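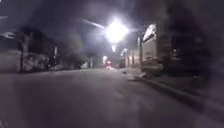
12/6/24. Second week of the night rounds being automatic, and I'm still excited enough to write about it at the kitchen table with my coat on! The street inspection used to be me and Tarek in the truck till all hours, him driving and me scribbling on the clipboard. Now Urance goes through the night pictures and I start with a list. Tonight's had a street with the big lamp flaring white over the road, and a gray car parked against the curb on the right, so the sweeping crew gets a heads-up about the car before they set out. That used to be a phone call and a lot of swearing.

Daiane checked 8 flags with me and we threw out two. One was plain glare. I like that we still get the last word — Grímur fought for that back in May and I didn't see then why he cared so much. I do now.

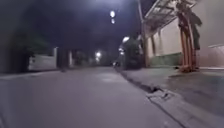
Curb on the right, broken or lifted. Sent to repairs.

I would have driven right by that one, I know it. Tarek says he wouldn't, but he says that about everything. He's on days now, four of them a week, and he had dinner with his kids last night and told us the whole menu.

I do miss the truck some. The radio, the bad coffee at Saithong. Edivaldo misses it more than I do and won't touch the screen yet, so Yi-chun is going to sit with him Monday. I want to show him the map view myself, it's so good. Must ask about the overtime, too.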